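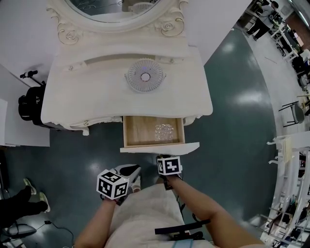 ¿Qué ocurre cuando una empresa compra otra?

Material de lectura para alumnado de 9 a 12 años. Serie «El dinero y las empresas».

Las empresas cambian con el paso del tiempo. Algunas crecen, otras cierran y otras pasan a tener un dueño distinto. Cuando una empresa paga para convertirse en dueña de otra, se dice que la ha adquirido. Esa operación recibe el nombre de adquisición.

¿Quiénes son los dueños de una empresa?

Una empresa puede tener un solo dueño o muchos. Para repartir la propiedad, se divide en partes iguales llamadas acciones. Supongamos que la empresa Cowie, que fabrica cuadernos, está dividida en 200 acciones. Quien tiene una acción es dueño de una parte muy pequeña. Quien tiene más de la mitad puede, por lo general, tomar las decisiones importantes.

Las personas que poseen acciones se llaman accionistas. Si Cowie gana dinero, puede repartir una parte entre ellas. Esa parte es el dividendo.

¿Por qué una empresa querría comprar otra?

Sornow vende material escolar en 17 ciudades, pero no fabrica cuadernos. Podría construir una fábrica desde el principio, contratar al personal y aprender el oficio, lo que llevaría varios años. También podría comprar Cowie, que ya dispone de máquinas, trabajadores con experiencia y clientes.

En otras ocasiones, una empresa compra a una competidora, es decir, a otra que vende lo mismo. Estas compras se estudian con especial atención. Si quedara una única empresa de cuadernos, podría subir los precios y las familias no tendrían dónde elegir. Por ese motivo existen organismos públicos que vigilan la competencia y que pueden prohibir una compra o imponer condiciones.

¿Cómo se decide el precio?

Una empresa no lleva una etiqueta con su precio. Para calcularlo se examina lo que posee (edificios, máquinas, dinero en el banco), lo que debe y lo que se espera que gane en el futuro. Dos expertos pueden llegar a cifras diferentes, y entonces es necesario negociar.

En esta tarea intervienen a menudo los bancos de inversión. No son como la oficina bancaria en la que se guardan los ahorros – su trabajo consiste en aconsejar a las empresas en operaciones de gran tamaño. Un banco puede ayudar a quien vende y otro distinto a quien compra.

Los pasos de una compra

1. La empresa interesada presenta una primera oferta.
2. Sus especialistas revisan las cuentas y los contratos de la otra empresa.
3. Ambas partes acuerdan el precio y las condiciones.
4. Si la ley lo exige, las autoridades estudian la operación.
5. Se firman los documentos y se realiza el pago.

¿Y qué sucede después?

A veces la empresa comprada conserva su nombre y los clientes apenas perciben el cambio. Otras veces se une por completo a la compradora. Los trabajadores pueden tener jefes nuevos o tareas diferentes y, en algunos casos, se pierden puestos de trabajo. Las leyes establecen cómo se debe informar al personal y qué derechos conserva.

Palabras para recordar

Acción: cada una de las partes iguales en que se divide la propiedad de una empresa.
Accionista: persona o entidad que posee acciones.
Adquisición: compra de una empresa por otra.
Fusión: unión de dos empresas para formar una sola.

Actividad para el aula

Drernach fabrica lápices y Pralport los transporta hasta las tiendas. Formad grupos de 3 y escribid dos motivos por los que Drernach podría querer comprar Pralport y uno por el que podría preferir no hacerlo.

Textos: Jonatan Rønning. Revisión didáctica: Hậu Phùng.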